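Ticket 859 - workstation loses date and time at every cold start
Opened by: Seema Mathur
Assigned: Volker Seidel
Status: waiting on part

Seema, Thursday 9:10
Clock back to midnight again this morning, boot order gone too. Trinmont licence wont start becuase the date is wrong. Can someone look before lunch?

Volker, 11:40
Side panel off. Coin cell first suspect, sits near the top edge of the board, by the fan plugs. Black cables in the way, mind them.
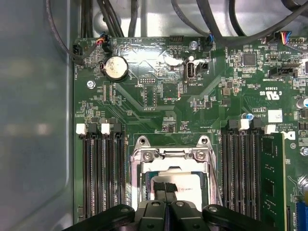
Spare cell from the Sirkmont order goes in next. Not touching anything near the CMOS header till settings are written down. Wilma, have you still got the old BIOS notes?

Wilma, 11:55
Only half a page. Boot from disk 1, fan warning on, rest default. Check the bracket screws while your in there, Oranuch said it rattled after the move.

Volker, 14:20
Done, new cell in, clock set by hand. Pulled the power for 100 minutes, time held. Rattle is separate. Bracket along the board has two countersunk holes, need the right screws for those, not the long ones from the tin.

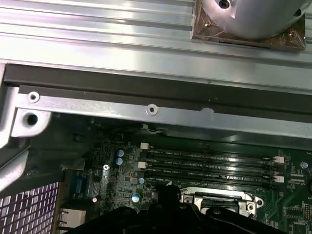
Photo: V. Seidel / ticket 859

Asked Frauke for a bag of the short countersunk ones, smallest pack is 400, fine, order it. Panel back on for now.

Seema, 15:05
Trinmont starts. Still rattles a bit. Leave ticket open pls.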